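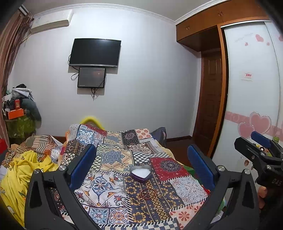
Hemmin Patchwork Throw

I've been selling this throw out of my shop in Prustavbridge since March and it's still the one I grab for my own couch! It's cotton on both sides with a thin layer of batting in the middle, so you get a bit of weight without roasting under it (I run warm, and I sleep under mine most of the year).

The squares are printed, so there are no seams to pop open when the dog digs at it. Mine has been through the washer over 20 times and the colors have softened a little - I like it better that way. Cold wash, low dryer, and please skip the bleach.

Two sizes, twin and queen. The queen runs generous and hangs well down the sides of my bed, which is a tall one. If you're stuck between the two, go bigger.

People ask if it matches the Mudum pillow covers. Sort of! The blues are close, the reds are a shade off. The Purora sheets in plain white go with everything.

Orders packed before 3 p.m. go out the same day. Gift wrap is free, just leave a note at checkout - and if you want a swatch first, write to me and I'll mail you one.

Kerstin Rustad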